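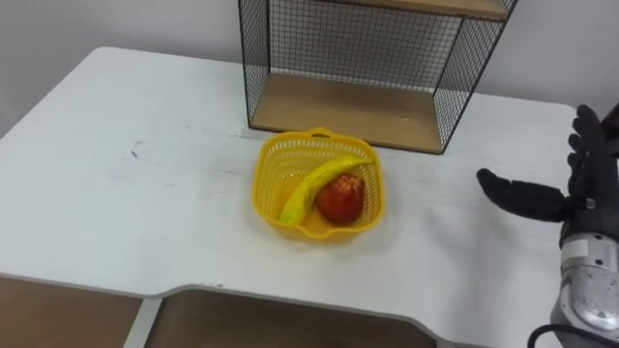

Sunday, April 7, 2019
Posted by Thérèse Leclerc

Ugwu ward canvass, notebook, day 4. Working on the turnout sheets for the Rildale council rerun.

Started with the returns from Brollport. 204 doors logged, but 7 of the entries have no street name, so they can't be matched to the roll. Left them out for now and marked them in red.

The march permit question came up at most doors on the Husireck side. People wanted to know who refused it, the city or the police. I wrote down what they said and didn't answer. Note for whoever goes out next – please do the same, two of last week's sheets have the canvasser's own opinion mixed in and I can't use them.

Changed the wording of question 2. "Did you vote in October" was being heard as "will you vote." It now reads "Did you cast a ballot last October." Took about four minutes less per street after that, could be chance.

Spreadsheet still drops the leading zero on precinct codes. Format the column as text before pasting.

To do: recheck Brollport against the old roll, ask the clerk for the new one.

We use cookies to improve this site. Accept / Settings

3 comments

dmk: The clerk's office is shut until Tuesday.

Rildale reader: Which streets on the Husireck side?

T. Leclerc: North of the canal only.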